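Plumen Heated Drying Cabinet – Set-up Guide
Section 2: Placing, first run, loading and everyday use

Read section 1 first if you haven't bolted the feet on. If you have, carry on.

This section covers the standard Plumen and the tall one. Same steps for both unless it says so. The Brulau wall bracket has its own sheet in the box, don't lose it, the screw sizes are on there.

Before you start

You'll need a spirit level, a Phillips screwdriver, a tape measure and a damp cloth. A second person for lifting. The tall model is awkward more than heavy but it will get away from you on stairs.

Check the bag of bits. Hanging rail, two rail clips, drip tray, lint screen, spare door seal. If the seal looks kinked leave it flat overnight and it'll come good.

2.1 Choosing a spot

1. Pick a level floor. Tile, concrete, vinyl all fine. Carpet is not fine, the air intake is underneath.

2. Leave 20 cm clear behind the cabinet and the same above. Sides can be closer.

3. Keep it out of direct sun. The sensor sits behind the top grille and a hot afternoon window will fool it into shutting off early.

4. Open the door all the way before you commit. Check it clears the laundry trough, light switch, cat door, whatever else you've got in there.

Caution: Do not stand the cabinet in a bathroom within reach of the shower or bath. Do not run it in a cupboard with the doors shut.

Note: Garages are OK if they're dry. In a cold garage allow a lot longer per load.

2.2 Levelling

1. Stand the cabinet where it's going to live.

2. Level on top, front to back first, then side to side.

3. Turn the feet by hand. Clockwise lifts that corner. Go a quarter turn at a time and check again.

4. Push gently on the top corner. If it rocks, one foot is off the floor. Find it and wind it down.

5. Tighten the lock nuts. People skip this and then the door starts swinging open by itself in September and we get the phone call.

2.3 Power

Plug straight into a wall outlet. No power boards, no extension leads, no double adaptors. The cord comes out the left on the standard and the right on the tall – if it won't reach, move the cabinet.

Caution: If the plug or cord feels hot after a cycle, switch off at the wall and stop using it. Call the service line on the back cover.

2.4 First run (empty)

1. Wipe the inside with a damp cloth. There's a bit of factory dust.

2. Fit the lint screen, smooth side up. It clicks.

3. Slide in the drip tray till it stops.

4. Shut the door. Turn the dial to Warm, timer to two hours.

5. Open a window. There will be a smell, like a new heater. It goes after the first run, second at the most.

6. When it beeps, let it cool with the door open. Don't touch the grille.

If nothing happens at step 4 check the door is properly shut. There's a switch in the top hinge and it's fussy. Lift the door slightly and push again.

2.5 Sorting what goes in

Most of the trouble people have with a drying cabinet is from what they put in it. Check the care label every time. Half the time the answer is on there.

OK on Warm: cotton, linen, most polyester, tea towels, school uniforms, sports gear, socks.

OK on Low only: knits, fleece, anything stretchy, anything with a printed front.

Air only, no heat: wool, silk, swimwear, anything with glued trim.

Never: anything that's had petrol, turps, cooking oil or dry cleaning fluid on it, even if it's been washed. Foam cushions. Rubber backed mats.
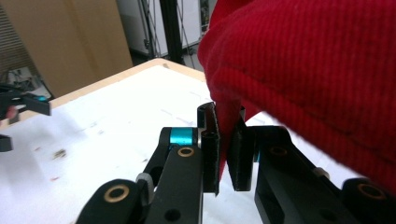
Keep darks and reds off the pale stuff for the first few goes. Colour can move when damp cloth sits against damp cloth, heat or no heat, and the cabinet doesn't tumble so whatever is touching stays touching. New towels are the worst for it. Wash them twice on their own, dry them on their own, then you can mix.

Note: Spin everything before it goes in. Dripping wet will overflow the drip tray and you'll be mopping. If you hand wash, roll the item up in a dry towel and lean on it.

2.6 Loading

1. Heavy things at the bottom, light things up top. Warm air comes up from underneath.

2. Space the hangers. You want a gap of a couple of fingers between items. If teh sleeves are overlapping it's too full.

3. Shake each thing out before you hang it. Creases going in are creases coming out.

4. Turn jeans and hoodies inside out. Pockets and hoods hold the water.

5. Knits go flat, over the rack, never on a hanger. They'll stretch at the shoulder and won't go back. Spread them out, one layer, don't bunch. Turn halfway through.

6. Small items, socks, undies, bibs, over the rail clips or on a sock ring. Loose ones drop through onto the lint screen and block it.
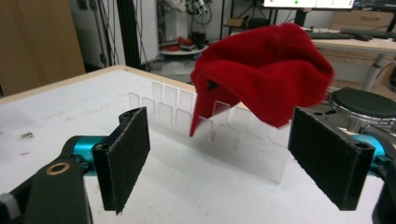

7. Check nothing is poking out, then shut the door. A sleeve caught in the seal lets the warm air out and the cycle drags on forever.

2.7 Setting the cycle

Dial on the left is heat. Dial on the right is time. The button in the middle is start and also pause.

Light load, Warm: one hour, then check.
Full load, Warm: two to three hours.
Knits, Low: three hours, turn at the halfway beep.
Wool, Air: overnight is fine.

Times are a guide. A humid day adds to it. If you're on the coast or it's been raining all week add another hour and don't worry about it.

The cabinet stops early if it thinks the load is dry. Usually right. Thick seams and waistbands can still be damp when it quits, so feel those before you put things away. To override, hold start until the light blinks and set another half hour.

Caution: Don't leave the cabinet on Warm while you're out of the house. Air is OK.

2.8 After each load

1. Let it cool for five minutes, door open.

2. Pull the lint screen, wipe it off. Every load. Not every week.

3. Empty the drip tray even if it looks dry.

4. Wipe round the door seal if you see fluff on it.

Once a month take the tray and screen out and rinse both in warm water with a drop of dish soap. Dry fully before refitting. Vacuum the floor under the intake while you're down there.

2.9 If something's wrong

Beeps three times and stops – door not shut, or the hinge switch. See 2.4.

Light flashes orange – lint screen is blocked or not clicked in.

Light flashes red – overheated. Switch off at the wall, wait an hour, check the gaps behind and above. If it does it again call us.

Clothes smell musty – they sat in the washer too long before drying. Rewash. If the cabinet smells too, run it empty on Warm with the tray cleaned.

Rattle – nearly always a rail clip. Push it in till it's tight.

Error code 372 – fan fault. Not something you can fix at home. Unplug it and ring the service line, have the serial number ready, it's on the inside of the door down near the bottom hinge.

Spare lint screens and seals are sold under the Plurkik name, same part, differnt box. Order by model, the tall screen does not fit the standard.

Go to section 3 for wall fixing. Tall model must be wall fixed, standard is optional unless there's kids in the house.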